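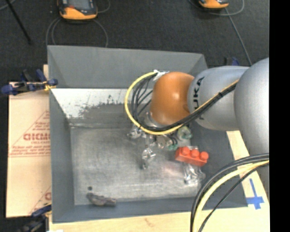 Scratches and streaks on the floor of a large grey bin.

Cyril Rowbotham keeps a ledger of everything his hire firm has thrown away. The entries for last year run to 253 lines, mostly crates and tubs, with the odd trolley. Beside each one he writes why it went. "Looked tired" is the most common reason by a long way.

Rowbotham runs Traneter, which rents storage to food halls, theatres and removal firms. He has 1,248 containers on his books and says most customers send back the ones with marks on them, even when the lids fit and the corners are sound. For years he replaced them. In January 2022 he stopped, and began offering the scratched stock at a lower rate.

The idea came from Sachiko Kudo, who used to buy for a chain of hotels. She had watched good pans and trays leave the kitchens every spring and knew what it cost. "A scratch tells you a thing has been used," she says. "It doesn't tell you it's finished."

There are limits. A crack can hold dirt and a bent rim will not stack, so both still go for scrap. Bradley Mellor checks the returns at Traneter and has 77 containers set aside that he cannot decide on. He presses the base of each with his thumb, fills it with water and leaves it overnight. Chipped paint is the hardest to judge, he says. On a tool chest it hardly matters, but a bakery won't have it near flour.

Other firms are less keen. Tibor Lakatos of Vultum, which sells new crates, says cheap hire of old stock only puts off a purchase. He gives his own crates ten years.

Rowbotham's oldest crate came with the business and has been out on hire every winter he has owned it. It is with a theatre at the moment, full of shoes, and is due back when the pantomime closes.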